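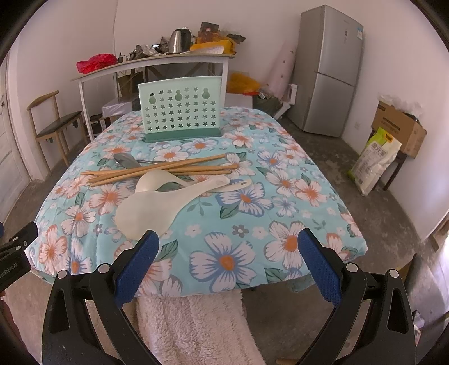 智能手机隐私与安全互助项目 中期进展报告
报送:Pruvard 基金

各位同事好:

先道一声谢。上半年的款项到账比我们预想的早,赶在四月开班之前把教室的无线路由器换掉了,省去不少麻烦。这份报告写得稍微长了一点,因为想把做成的和没做成的都讲清楚,请各位泡杯茶慢慢看。

一、项目到了哪一步

按原计划,我们要在 Fladcombe 社区及周边的几个点,帮助不太熟悉技术的居民管好自己手机里的应用权限、备份和账户密码。到六月底,开了 33 场小班课,登记参加的居民共 407 人次,其中 76 人来过三次以上。来得最勤的是退休不久的一批人,他们问问题特别细,有时一个“位置信息”的开关就能讨论半节课,我们也跟着学了不少。

课程内容和申请书里写的基本一致,只是顺序调了。原来第一课讲密码管理器,结果大家连自己有几个账户都理不清,一上来就挫败。四月中旬改成先讲权限:打开设置,把应用一个一个看过去,哪个要麦克风,哪个要通讯录,自己决定给不给。这样一节课下来人人都能改掉几处设置,回家还愿意讲给家里人听,后面再谈密码就顺当多了。

二、备份这一块

备份是进度落后的部分,我们不想遮掩。申请书里承诺上半年帮 40 户家庭建立加密的本地备份,目前做完一半多一点。慢的原因主要有两个。一是旧手机的系统版本太杂,Stetex 备份工具在较老的机型上装不上,要先升级系统,有的升级以后存储空间又不够,得陪着一起清理照片,一清就是一个下午。二是恢复演练比预计费时。我们坚持每户都要真正恢复一次,哪怕只恢复几张照片和一份通讯录,这一步不愿意省。

七月起每周加开一个晚间时段,从六点半到八点半,专门做备份和恢复。老机型的处理步骤也写成了两页纸的说明,字号放大,上课时人手一份。照这个速度,九月底可以补齐。

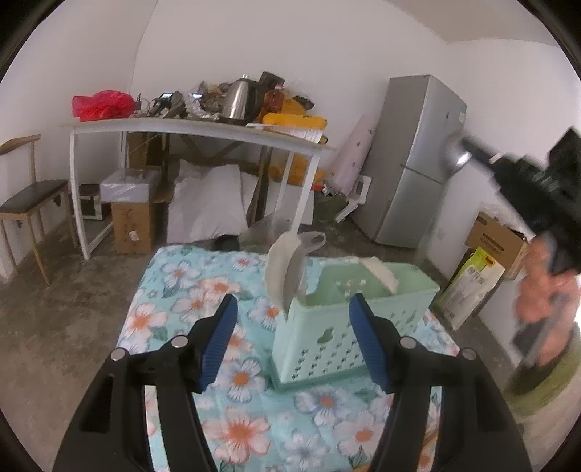

淡绿色镂空小篮,正面有心形镂孔,里面放着一只白色塑料袋

三、设备与软件

借给学员练习用的手机仍然统一装开源应用,关闭不必要的后台联网。防火墙规则由 Lévesque 工作室帮忙整理了一份模板,默认只放行浏览器、邮件和系统更新,其余由学员自己逐条添加。刚开始有学员抱怨天气应用打不开,后来这反倒成了大家最喜欢的练习:先看它想连哪里,再想想要不要让它连。

有一件小事要报告:五月份有一台练习机在更新后反复重启,重刷系统后恢复正常,机内没有任何学员的个人资料。借出前清空、归还后再清空的做法一直在执行,登记簿可以随时查阅。

四、经费使用

支出总体在预算之内。路由器和存储卡比预算略省,讲义印刷超了一点,主要是改了课程顺序之后重印过一次。场地费没有变化。我们希望把省下的设备款挪到印刷和晚间时段的交通补贴上,调整表随报告附上,如果 Pruvard 方面觉得不妥,请直接告诉我们,这边再改。

五、下半年的打算

除了把备份补齐,还想试着开一门给祖孙两代一起上的课。好几位学员提过,家里孩子用他们的手机玩游戏,装了什么、付了什么钱都不清楚。打算十月先办两次,教材用现有的权限课改写,不另外申请经费。诈骗短信的内容也会更新,上半年学员带来的真实短信已经积了厚厚一叠,去掉号码和姓名之后很适合拿来讲。

另外,各位上次来信问到能否提供学员满意度的数据。问卷发过一轮,但收回来的大多只写了“很好”两个字,参考价值有限。下半年准备改成课后聊几分钟,由助教记下来,年终报告里再一并整理。

再次感谢各位一直以来的耐心和信任。晚间时段随时欢迎过来坐坐,提前打个招呼就行,茶水管够。

项目组 敬上
七月

附:经费调整表、老机型备份说明(两页)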